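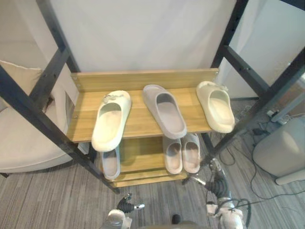
Will it hold shoes with thick soles?
Thick soles are fine, though two pairs of chunky slides will fill a shelf faster than two pairs of flats.

The Flalleck is a two-shelf wooden shoe rack from Filtard, built for households where footwear migrates to the door and then refuses to leave. The upper shelf sits forward of the lower one, so you can reach the bottom row without bowing to it. A raised back panel keeps toes off your wall paint. 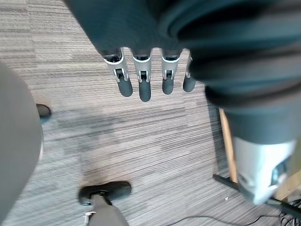

It stands happily on hard floors or low carpet. On deep pile it may lean a little, as anyone would. Each shelf takes 31 pounds, which is a lot of sandals and very few bowling balls. Width is 80 cm. Assembly calls for one screwdriver and a modest amount of muttering.
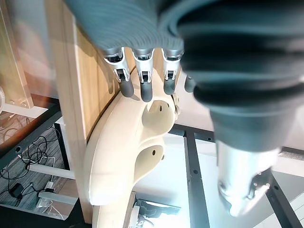

The finish comes in honey or Moncrieff White. Wipe with a damp cloth; the rack doesn't mind dust, but guests do. Melati Kwok drew the original with room for her own slides, and we have sold 2000 since. The next batch of 300 ships in November.

Spare screws: write to Rosângela Quintana at the Filtard parts desk and mention which shelf has gone wobbly.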